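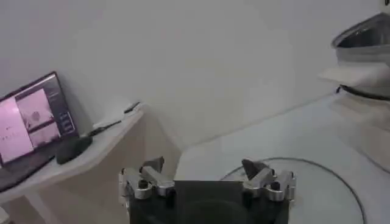
3.2 Work surfaces and screen placement

The second part of the survey dealt with surfaces used for a laptop outside a dedicated office. Following Pennington's scheme, a surface was classed as a desk if a seated user could place both knees under it, and as a shelf in all other cases. Of the 21 surfaces recorded at the Quintanilla site, 3 could not be assigned to either class from the record alone and were entered as "shelf or desk". Figure 4 shows a light beige wooden surface with a rounded front edge, meeting a plain white wall, with an open laptop on it.

Depth was measured from the wall to the foremost point of the edge. Where the edge was rounded, the usable depth was taken to end at the start of the curve. Surfaces with a usable depth under 300 mm were excluded from the comparison, as the base of a standard laptop does not sit fully on them.

Small items kept beside the laptop were logged by position only. An item within 10 cm of the front edge was coded as "near edge", whether or not it was in use. Screen angle was noted relative to the wall. Screen content was not analyzed, and legibility of text was not a criterion for keeping a record.

Figure 4. Laptop open on a light wooden surface, with a small black object to its right near the front edge. The item was coded "mouse or small device".

The Milach site was recorded with the same form. Its surfaces are treated separately in Section 3.3, where wall-mounted units form the larger group.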